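Notebook, bench 2 — March 4, 2022
Dell tower, asset 249, ex-Prendholm

Continued from Jocelyn's page. Side cover off, board and cabling accessible. Chassis stays on the bench until the inventory for Hemow is closed.

Socket: processor out, retention frame on the board, lever raised. Do not put anything down over the open socket. A thin red wire runs across it and needs to be dressed out of the way before a CPU goes in. Inspect the contacts under the magnifier first and log the result here, good or bad.

Drives: two carriers with blue latches, below the horizontal bracket. Record each serial against its bay before pulling. Sang-wook has the sheet; last line used is 1297, so these go on the next two. Wipe log goes in the Söderlund folder, same as the previous lot.

Cabling: the blue SATA cable loops tightly under the sheet metal and shares the gap with the power bundle. Route is poor. I would replace the cable with a longer one and take it along the chassis wall — the stock in drawer 43 is fine. Black cables on the chassis floor: trace both ends and tag them before disconnecting anything.

Slots: one of the black ones is occupied. Card not identified yet. Leave it seated until the part number has been read.

Heatsink on the chipset stays on. No reason to disturb the compound.

Power supply: copy the label data to the Natel form. Load test to follow on the other bench, limit of 2000 cycles on the switch fixture, then stop and check the connector temperature by hand probe.

Open: who has the CPU tray? Jocelyn to confirm.
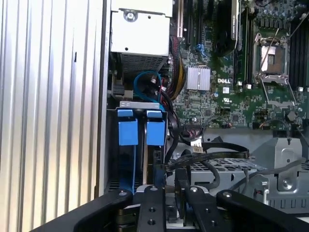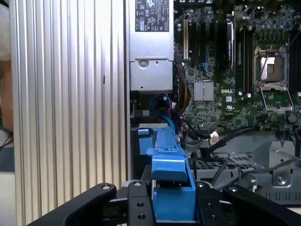 Asset 249, cover off. First: drive carriers and SATA loop. Second: board and open socket.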